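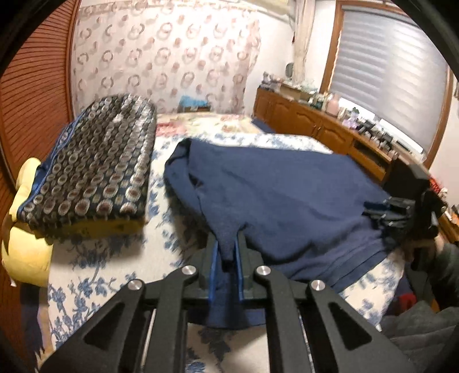
Fleece pilling and heat retention, batch Mahawong, July

09:40. Started on the second set of fleece swatches. All cut on the same bias template, edges overlocked so that loose fibre from the cut does not end up in the lint count. Navy only for this round. Gualtiero Testa wants the undyed cloth done as well, but the undyed roll has not been conditioned and will have to wait.

Conditioning: overnight on the open rack, room at its usual setting. The hygrometer by the door still reads higher than the one on the bench. I have used the bench reading throughout, as for the first set.

Wash: drum machine, low spin, Clanari liquid, no softener. Load made up with the plain cotton ballast. Line dried indoors. Swatch weights before washing are in the green book under 472. Weights after washing are on the loose sheet, to be copied in.

11:15. Rub test. Head cleaned and re-faced before starting. The old facing had gone shiny along one side, which may account for the low grades we gave the tail end of the first set. I would treat those as doubtful until repeated. Léonie Carré graded blind against the photographic standards, and I graded separately afterwards. We differed on one swatch by half a grade and left both values in.

Counter stopped at 2663 rubs on swatch 9 when the belt slipped. Belt reseated, swatch discarded, a fresh one cut from the same panel and run from zero. The slipped one is kept in an envelope marked DO NOT GRADE.

Observations on the pile:
– the brushed face pills early and then seems to settle, with short dense pills that do not pull off on tape
– the reverse pills later, longer fibres, easily lifted
– creases left in from folding show as paler lines after rubbing, so swatches should be stored flat from now on

14:00. Heat retention on the Waseo plate. Took longer than planned to settle after the lid was changed. First reading thrown away. Washed swatches came out slightly lower than unwashed, which agrees with the loss of thickness under the foot gauge. Ramesh Mittal thinks the difference is mostly thickness and very little to do with fibre loss. Plotting one against the other would answer that, but there are too few points at present.

A double layer does not give twice the single value. It did not in the first set either. The trapped air between layers depends on how firmly the top one is smoothed down, and we have no agreed way of laying it. Proposed: lower the top swatch from one edge, no smoothing by hand, wait for the plate to settle, read. Anatole Rolland to write this up as a proper method before anyone repeats it.

15:30. Static. Only a quick check. Navy fleece against the cotton sheet clings badly straight off the line and much less after an hour on the rack. No numbers taken.

Stock: Flullirus tape down to the last roll, order reference 499 still open. Ettore Rizzi to chase the supplier.

To do:
– copy the loose sheet into the green book
– repeat the doubtful grades with the new facing
– condition the undyed roll
– move the door hygrometer next to the bench one and compare overnight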